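3. Preparing the garment and the surface

3.1 Where folding is done

Most published instructions for folding a T-shirt assume a table. The garment is placed on a hard, level top at waist height, larger than the garment in both directions, and the folder stands in front of it. Shops and laundries work in this way, and the folding times usually quoted for garments come from such places. Homes are different. In the household survey carried out for the Stiltden study, the bed was named more often than any other surface as the usual place for folding, ahead of the sofa, the kitchen table and the ironing board. The present section deals with what follows from that choice.

A bed differs from a table in four respects that matter here. It is lower, so that the folder bends or kneels. It is soft, so that pressing on the cloth moves the surface as well. Its cover has a texture of its own, and a quilted cover in particular has channels of stitching in which the edge of a thin garment can catch. Lastly, it is seldom given over to the task. Finished items, waiting items and things that belong to the bed all share the same area, and the space left for spreading a garment changes as the work goes on.

3.2 Stages of the task

We divide the handling of a single T-shirt into four stages: picking out, spreading, folding and stacking. Picking out begins when a hand touches an item in the unsorted group and ends when that item has been separated from its neighbours. Spreading ends when the body of the shirt lies in one layer front and back, with the sleeves clear of it. Folding ends when the last crease is made, and stacking when the item is released on the pile.

The boundary between spreading and folding caused the most difficulty in coding. Jokov treats a shirt as spread only when all of its edges are straight and fully supported. Applied to a bed, this rule leaves many shirts unclassified, as people regularly begin the first fold while part of the garment still hangs over the side. Drusico uses a looser rule, in which the shoulder line and both sleeves must be open and the lower part may take any position. We adopted the Drusico rule with one addition: the state of the hem is recorded separately under one of three codes – supported, overhanging, or bunched. Where two codes apply, both are entered.

The addition is of practical use. A hem that overhangs is pulled down by its own weight, and the cloth above it is drawn slightly towards the folder. If the first fold is made lengthwise, by bringing one side and its sleeve to the middle, the overhanging portion has to be lifted with the rest or it will trail and give a slanted edge. Folders in the trials dealt with this either by sliding the whole shirt up the bed or by catching the hem in the same movement as the sleeve. The first takes longer but leaves a squarer result.

3.3 Items that share the surface

The arrangement of the bed was recorded once for each shirt, at the end of the spreading stage. Three groups were noted: folded items, unfolded items, and other objects. No instruction was given to clear the bed beforehand. Mulligan removed all other objects before each trial and obtained very even spreading times, but this takes away one of the main conditions under which the work is normally done, and the figures are hard to carry over to a bedroom in daily use. 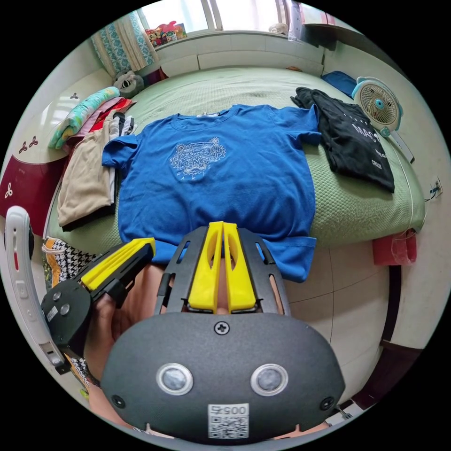 Figure 4. A T-shirt at the end of the spreading stage, with folded and unfolded items on the same bed.

The coding of a shirt is settled by its outline, and printed or embroidered decoration is used only to establish which side faces up. In Figure 4 the blue shirt lies face up, as shown by the tiger head on the chest, and both sleeves are extended, so that the Drusico rule is met. The hem passes over the front edge of the bed and the lower left corner appears slightly folded and bunched; the entry is therefore overhanging and bunched. The black shirt to its right is crumpled and is entered as unfolded. The folded stack is on the left, and the fan and the dark blue pillow or cushion are counted among the other objects.

Placement of the stack was left to the folder. A stack set to one side keeps the middle of the bed free but must be reached with a turn of the body, and the reach grows if the stack is moved towards the headboard. A stack placed nearer the front is quicker to use and is more easily knocked by an opened sleeve. Mixed stacks, in which blankets and garments are laid together, were coded as a single group, since their order could not always be read from the side.

Each item in the main series was given a score out of 100 for squareness after stacking. The scores are treated in Section 5, together with the effect of the hem codes. Items whose hem was entered under two codes are kept in the analysis and are marked in the tables, as leaving them out would favour the wider beds.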